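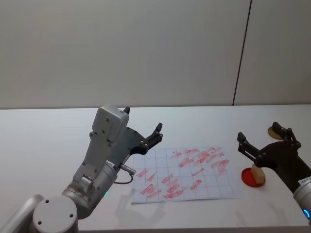
Is the Muvness gripper kit worth it for repeat stamping jobs? For short runs I'd say go for it, but I wouldn't leave it alone with a stamp for an afternoon until they sort out the slipping.

Bench Tools > Grippers > Reviews

Last updated: August 2, 2021

I've had mine since January and I really wanted to love it! Setup was painless and the fingers close nice and square. My trouble is drift. The block creeps in the fingers a little with each press, the angle goes off, and the marks start piling up in the same parts of the grid (mine ran 78 presses before I hit stop, and no fault ever showed up in the log).

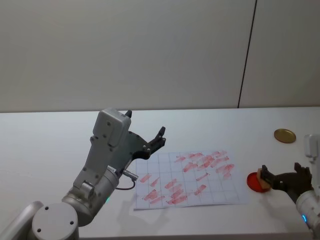 Drahomíra Polák at Rarkomton told me to drop the grip force from 120 to 90, which sounded backwards to me, but the creep did slow down. It still won't stop itself when a part moves, though, and that bugs me way more than a few messy sheets. Support says a slip alert is coming. I'm keeping the kit, and for now I check the block every 40 presses.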